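Theaterforum > Musical > Kleine Bühnen

Plolloritz im Kellertheater Clunel, wer war drin?

notenfloh
Komme gerade heim und muss das loswerden, der Kopf ist noch voll. Ich kannte bisher nur die Aufnahme und hab im Mai endlich eine Karte bekommen. 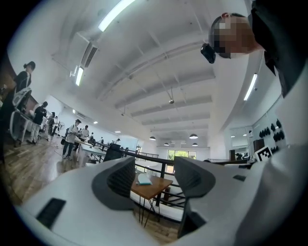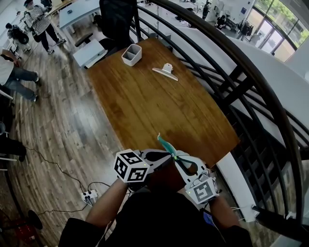
Also, Plolloritz! Zwei Leute auf der Bühne, ein Klavier, 90 Minuten ohne Pause, und ich hab beim Leuchtturmlied geheult wie ein Schlosshund. Die Inszenierung ist ganz dunkel gehalten, beide komplett in Schwarz – dunkle Ärmel wie auf dem zweiten Bild, man sieht fast nur Hände und Gesichter. Fand ich toll! Nur der Ton war im ersten Drittel zu leise.

parkett_links
Zu leise? Ich saß in Reihe 8 und mir sind fast die Ohren weggeflogen. Und das Schwarz fand ich ehrlich gesagt öde, im Adams hatten sie wenigstens Kostüme.

notenfloh
Das Adams hat aber auch 139 Plätze und richtig Geld. Und dort haben sie das Finale gekürzt!!

Souffleuse77
Gekürzt haben die nur die Reprise, das Finale war komplett. Hab beide gesehen und bin klar für Clunel, schon wegen der Klavierbegleitung.

parkett_links
Ok, beim Klavier geb ich dir recht. Bei den Kostümen nicht.

ilness_fan
Weiß jemand, ob die damit noch nach Ilness kommen? Nach Clunel schaff ich es abends nicht mit dem Zug zurück.

Souffleuse77
Auf dem Programmzettel stand nichts davon. Ruf mal an der Kasse an, ab 16 Uhr geht da jemand ran.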